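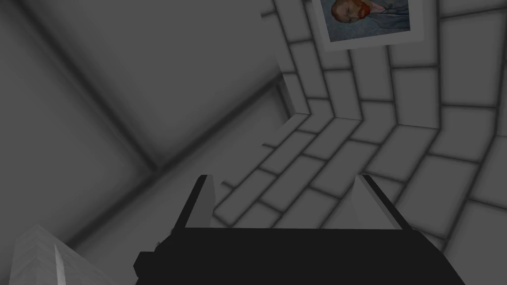

Ticket: compra pinza + licencias simulador, celda 8
Estado: ABIERTO (a la espera de proveedor)
Prioridad: alta, el presupuesto se cierra en March
Solicitante: Shoaib Malik
Centro: Stovthorpe

Apertura, domingo, 18 de octubre de 2026

Abro esto hoy para que entre en la revisión de compras. Resumen rápido: hay que decidir pinza de dos dedos para la celda 8 antes de pedir el brazo. Dos ofertas sobre la mesa, Latton y Dogar. El modelo de Latton ya está cargado en el simulador, el de Dogar no, falta el fichero de geometría.

Problema: la cámara de muñeca en simulación sale muy inclinada. Con esa vista no puedo validar alcance ni apertura, y sin validar no firmo el pedido.

Probado hasta ahora:
- reiniciar simulador, igual
- cargar otra vez la escena por defecto, igual
- borrar la caché de texturas, igual (tampoco lo esperaba)
- cambiar el campo de visión a 107, se ve más pared y ya

Pendiente: revisar el montaje de la cámara en el fichero del brazo. Alguien tocó los ángulos al importar, creo.

Respuesta de soporte Dririscombe

Hola Shoaib. ¿El brazo está en posición inicial o en la última que guardaste? Si carga la última, la muñeca arranca girada y la cámara va con ella. Mándanos los valores de las articulaciones y la versión del fichero de la pinza.

Shoaib Malik

Cargaba la última, sí. Puesto a posición inicial: mejora pero sigue torcida, menos. Así que son dos cosas, la postura y el montaje. Adjunto valores.

De paso, la palma ocupa muchisimo en la parte baja de la vista. ¿Es así en la pieza real o la cámara está demasiado cerca? Importa para el presupuesto: si hay que separarla, necesitamos soporte largo y no está en la oferta.

Soporte Dririscombe

Montaje confirmado, el eje estaba mal en la importación. Fichero corregido en tu carpeta. Lo de la distancia: el modelo usa el soporte corto. El largo es referencia aparte, hay que pedírselo a Latton.

Shoaib Malik

Corregido y cargado, vista derecha. Cierro la parte técnica, dejo abierta la de compra.

Cuentas para la reunión:
- pinza Latton, precio cerrado hasta March
- soporte largo: sin precio, pedido por correo
- licencias de simulación: 8 puestos. La oferta venía con 100, nos sobran casi todos, pedir que la rehagan
- juego de dedos de repuesto: preguntar si va incluido, en la oferta no se entiende
- formación: fuera, la hacemos nosotros

Dogar: sigo sin geometría. Si no llega esta semana los comparo solo sobre papel, y no me gusta. Peso y apertura parecidos, plazo de entrega mejor el suyo.

Ojo también con la escena por defecto, sirve para mirar la cámara y poco mas. Para probar agarre hace falta meter nuestras cajas y la mesa de Stovthorpe a medida real. ¿Quién tiene los planos? Los que hay en la carpeta compartida son de la celda vieja.

Siguiente paso: precio del soporte, oferta nueva de licencias, fichero de Dogar. No pedir el brazo hasta tener las tres cosas.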